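Waiting a week for Gavholm

July 7, 2018

I finished the second series of Gavholm last night, well past the hour when a sensible person would have gone to bed, and I have been walking about all morning with that flat feeling you get when you close a long book. So I thought I would write it down while it's fresh (there are no spoilers until the last section, and I'll warn you before we get there).

For those who haven't come across it, Gavholm is the one about the ferry town with the closed fish works, where the new harbour master arrives to do a simple job and finds that everybody over the age of fifty has agreed to forget the same winter. It's made by Hordiienko, the same small company that did Prakcombe a few years ago, and if you saw Prakcombe you'll know the sort of thing to expect. Long silences, lovely coats, weather coming in sideways. Somebody is always standing at a window holding a cup they never drink from.

The first series went up on Trilico all in one go, and I'm sorry to say I swallowed it in a weekend. I remember the opening and I remember the ending, and there's a great soupy middle where I know people were unhappy in boats but I couldn't tell you which people or which boats. This time they put it out one episode a week, and there was a terrible fuss. A petition went round asking for the lot to be released at once. It had 2,766 names on it when I last looked and I'll confess that one of them was mine.

I take it back! I would like to un-sign it, if there's a way of doing that.

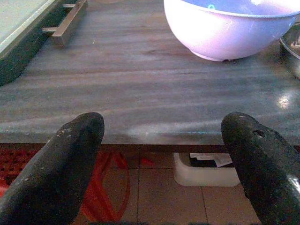

What the waiting did

The episodes are 55 minutes long, which used to strike me as an awkward length, too long to fit in before supper and too short to count as a proper evening. With only one to watch I stopped minding. I had it after the washing-up, with the big light off and my phone in the other room, and then I had a whole week to think about it.

And I did think about it, far more than I expected to. I thought about the locked shed while I was queuing at the post office. I had a theory about the lighthouse log that kept me going for the best part of a month, and it was completely wrong, and I enjoyed every minute of being wrong. When I watched the first series I never had time for a theory. The next episode started by itself before I'd found my slippers, and whatever I might have wondered was answered before I'd got round to wondering it.

I went back to reading the forum as well. It's a friendly place, with more than 3,000 members now, and during the run there was a fresh thread every week with people going over the episode practically line by line. Someone worked out the tide times. Someone else noticed that the kitchen clock in the harbour master's house is stopped in every scene except one, and I went straight back to check, and they were right, and it gave me a proper shiver. I don't think anybody would have spotted that in a weekend binge. I certainly wouldn't.

There's a lot of supper in it, too

One thing I've grown very fond of, and I haven't seen it mentioned in any of the reviews, is how much of Gavholm happens at meals. Prakcombe was the same. You get these great dark secrets and then four minutes of someone cutting bread. The first time round I was impatient with all that, and I'm fairly sure I used it to look at my messages. Watching slowly, I began to see that the meals are where you find out who is speaking to whom. The sister always serves herself last. The doctor won't sit with his back to the door. By the sixth episode I could have told you how things stood in that family with the sound turned down.

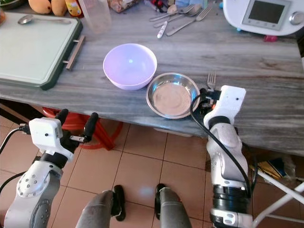 Bowl, plate and fork on the counter.

I'd call episode six the best thing Hordiienko have made, and it is almost entirely one long lunch. Do give it your full attention if you haven't got there yet.

A grumble about the ending (spoilers from here)

Right, off you go if you're not up to date.

I didn't believe in the brother. I believed in him as a character, and he's beautifully acted, but I didn't believe he could have been living across the water all that time without the ferryman saying a word. The ferryman talks to everyone! He told the harbour master about his knees within a minute of meeting her. I know the idea is that he was protecting the family, and I've read the very long thread defending it, and I still think they needed him as a surprise and hoped we wouldn't ask.

The last scene I loved without any reservations. The two women on the slipway, the engine that won't catch, and then straight to the credits with no music. I sat there in the dark for quite a while.

Trilico haven't said whether there will be a third series. There was a rumour of filming in December, but it came from someone who said they'd seen a van, so I'm not getting my hopes up. If they do make one I hope they keep it weekly. In the meantime I'm going to start Prakcombe again from the beginning, one episode at a time, and if anyone would like to watch along with me, leave a comment and we'll settle on an evening.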